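Home | Data | Docs | Contact

Print this page | E-mail this page

# stuketlow-window-noise

Street noise readings taken indoors, by the windows, in flats and offices in Stuketlow. README for the second release. Written in a rush before the server move, sorry, will tidy up later.

## What's in it

2721 readings, one row each. 12 buildings. Most readings come in pairs – window shut, then window open a hand's width. Some buildings only have shut readings as the windows don't open (see Known problems).

Files:

- `readings.csv` – the main table
- `buildings.csv` – one row per building, floor, facing, glazing
- `notes.txt` – free text from whoever did the reading, not cleaned
- `old/` – first release, kept so that old links work. Don't use it.

## Columns in readings.csv

- `id` – just a number, no meaning
- `building` – short code, matches buildings.csv
- `room` – as written by the reader, so "kitchen", "Kitchen" and "kitch" are all in there
- `month` – name of month, no day. We dropped the day on purpose, people didn't want it known when they were in
- `hour` – start hour, 24h clock, local time
- `window` – shut / open / na
- `level` – average over 300 seconds, in dB(A)
- `peak` – highest value in the same stretch
- `source` – what the reader thought they were hearing. Tram, lorry, pub, birds, "him upstairs"

Blank means not recorded. Zero never means blank. If you find a zero in `level` it's a mistake, please tell me.

## How readings were taken

Meter on a tripod or a pile of books, 1 metre back from the glass, mic pointing at the window. Radio off, fridge left on. Reader sits still for the full 300 seconds or starts again. Same model of meter throughout, checked against the calibrator at the start of each round. Boonmee Duangkaew did all the checks and kept the sheet, which is in `notes.txt` near the bottom.

Morning readings start at 7, evening ones at 18. A few at 23 from the two buildings by the tram depot, those are worth a look.

## Changes since first release

- added January and February
- `peak` split out from `level`, used to be one column with a slash, horrible
- Fernano House readings put back in after the mix-up with the codes
- glazing now filled in for every building
- fixed the hour shift when the clocks changed
- spelling of Stukanholm Road, was wrong in half the rows

## Glazing

Single, double, secondary or unknown. "Secondary" is an extra pane fitted inside the old one. Taken from the building manager's word where we had it, otherwise the reader looked. Frame colour and material not recorded, people keep asking. Big panes seem to do worse against low rumble than small ones but there's not enough here to say so properly – have a go if you like.

Upper floors aren't always quieter. On Stukanholm Road the tram squeal gets up to the fourth floor barely weaker than the first. Chin-lung Liu has a half-written note on this, ask him directly. 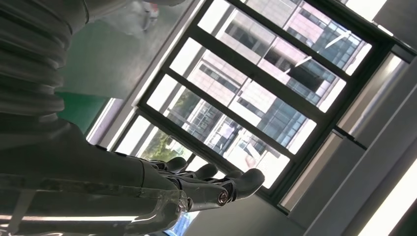 ## Known problems

1. The Ng building has sealed windows, so `window` is "na" for all of its rows. Leave them out if you are comparing open and shut.
2. One reader rounded everything to the nearest 5 for most of October. Rows are flagged in `notes.txt` but not in the csv. Yes I know.
3. Scaffolding on Fernano House from November on. Sheeting probably takes the edge off the high end.
4. `source` is one person's ear. Don't train anything serious on it.
5. Two rooms swapped names part way through. Fixed, I think.

## Using it

Opens fine in any spreadsheet. Separator is a comma, text is UTF-8, decimal point not comma. If averaging levels remember they are decibels, so convert first, average, convert back. The first relase had a summary table that got this wrong and it's still being quoted somewhere.

## Licence

Free to use for anything, say where you got it. Please don't try to work out which flat is which. If you think you can from what's in here, write to us and we'll pull the rows.

## To do

- clean up `room`
- move October flags into the csv
- summer round, if the meter comes back form repair
- proper map of the building codes, street level only

Questions to Chin-lung Liu, corrections to Boonmee Duangkaew. Slow replies in January.

Contact | © Stuketlow Window Noise | Back to top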